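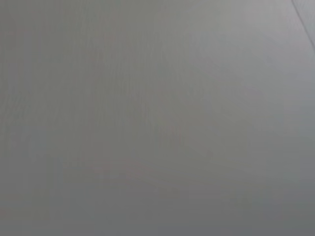
4.3 When the wrist views stop helping

We had rather hoped that this would be the shortest part of the paper, and it has ended up as one of the longer ones, so we ask the reader to bear with us. The Ketine policy was trained on 3795 demonstrations, in nearly all of which the wrist cameras have something useful to look at by the time the arm is moving in earnest. Once a hand is holding a long handle, or hanging low over a pale table, that is no longer a safe thing to assume, and we were slow to see it.

The fault first came to light on 7/11/23, when Tùng Đặng was going through the logs of a pouring run that had been stopped by hand. The arm had carried on downwards well after it ought to have levelled out, and the force limit (set, rather generously, on the Rolletti controller) did not trip until the fingers were pressing on the table. No harm came to anyone and the fingers were only scuffed, but it gave us all a bit of a fright!
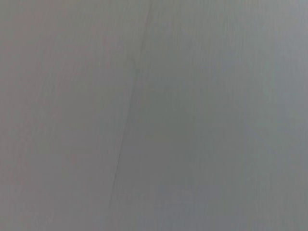

Our first thought was a loose cable, and a good part of a week went on swapping leads and swearing mildly at connectors. The stream was perfectly healthy. What had gone wrong was further along, in the depth head, which gave a confident height for a surface with almost no detail in it. The height was 8 cm too great, and the planner believed it. The old Ustari code had a check for just this case, and we had taken it out ourselves when we moved to the shared encoder, thinking it did nothing.

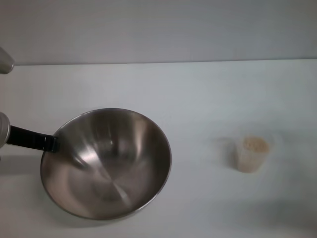

Figure 8. Steel pan held by its handle, with the cup of beige grains to the right.

The head camera kept a good view of pan and cup in the runs we went back over, and so the remedy was fairly plain. Wrist depth is now weighted by local contrast, much as Hoàng suggests for mobile bases, and below a set threshold the head view alone decides the height. We also lowered the force limit, which we should have done in the first place. After the change we left the system running through 2000 further approaches in December without a contact of this kind, though reaches behind the pan wall, where the head camera cannot see, are still open and we return to them in 4.4.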